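Budgeting for the second handheld gripper

29th August

I spent most of this week on a spreadsheet instead of on the bench. We have one handheld gripper and we need a second before November, plus everything that goes with it. Writing the numbers down was less fun than using the thing, but I should have done it last year.

The first one came from Tusteck. The price on the quote was fair. What I left out was the rest: spare finger blocks, a charger, storage, a second mount, shipping both ways when a part had to go back. By the time we were working properly the extras had added 112 dollars a month to what I had planned, and I had to move money from the travel line to cover it.

So the new budget starts with the tasks. Narayanan Reddy and I listed the objects we want to handle and sorted them by what they ask of the fingers. Racks and shelving ended up near the top. They are cheap to buy, but the bars are thin, the plates are flat, and there are several ways to take hold of one.
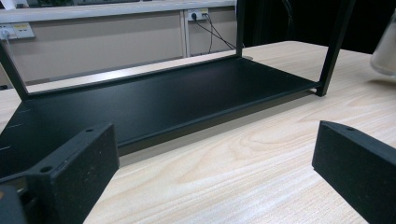 Fingers open in front of the black metal rack.

Soft goods and small jars can wait. I took them off the first order and that alone saved enough for the spares.

For the gripper itself I have two quotes. Hatach is cheaper and ships in 3 weeks, but sells fingers only as a full set. Pichler costs more and takes 6 weeks - they do sell single fingers, and the mounting holes match what we already own. I'm leaning toward Pichler. Fingers are what we replace most, and I don't want to buy a pair each time one goes.

I also put in a line for props. Last time they went on my own card, a rack here and a box there, and I never claimed half of it. The new line covers 8 items, bought in one go from Bernero.

Still open: whether to pay for the service plan. Narayanan says no. I asked both sellers what it covers and only one has answered so far. The order form has to be in before the end of September, so I'll give the other one another week and then decide without them.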